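Cardboard organizer on my desk keeps sliding and the cables are taking over

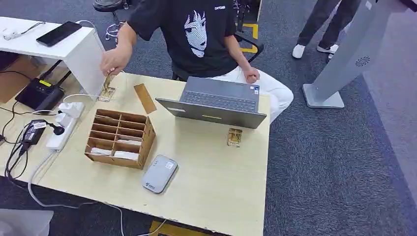 Page 3 of 41

Vega Vallejo
I work at a light wood table with a laptop, and most of the small stuff goes in a cardboard organizer with compartments. It holds folded cloths or tissues and whatever else I empty out of my pockets. Two problems. The box moves every time I pull something out of it, and the power strip sits along the left side of the table with the cables going over the edge and down to the floor. One long white one goes right across where I walk. I don't want to drill into the table. What would you do first?

Werik
Cables first. Take the strip off the tabletop and fix it under the table with the wide double-sided tape, or put it in a cable tray that clamps on. Unplug everything before you start. Then coil up the extra length and close it with a hook-and-loop tie. The one on the floor should go along the wall. If it won't reach that way, get a longer one and run it properly.

For the box, two strips of rubber shelf liner underneath. I cut mine 3 inches wide. It hasn't moved since July.

Iñaki Villalobos
Agree about the liner. Cards get lost when they lie around loose — stand them up in one at the front and fold a bit of spare cardboard behind them so they don't fall over. My router is down low too and it collects dust, so I'd lift that if you have a shelf.

Palacios
just get a drawer unit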